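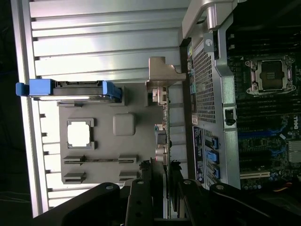
Do I need tools to swap a drive in a used Dell workstation?

Usually just your fingers for the drive itself, though you should keep a screwdriver handy for whatever the last owner did to the rest of it.

Refurbished Dell workstation, opened and checked by Sallden

Blue means "you may touch this." The drive carrier has a blue pull tab on one end and a blue latch piece on the other, and we like that better than the spec sheet, which promises the usual miracles. The tower also has a carrying handle on top. It is still a heavy metal box. Lift with both hands.

What we don't buy is the word "tool-free" for a whole machine. Brackets and boards are held however they are held, and plastic trays get brittle with age. Check yours before you force anything.

Price: $316, drive carrier included, drive sold separately
Grade: B (expect scuffs on the side panel)
Warranty: 9 months, parts only
Pickup: Oltthorpe counter, open until 8

We sell these as office and light workshop machines. If a seller elsewhere tells you the same box is worth $1,000 because it says "workstation," ask what is inside it and get the answer in writing.

Returns accepted unopened or with all carriers present. Missing carriers are charged at cost.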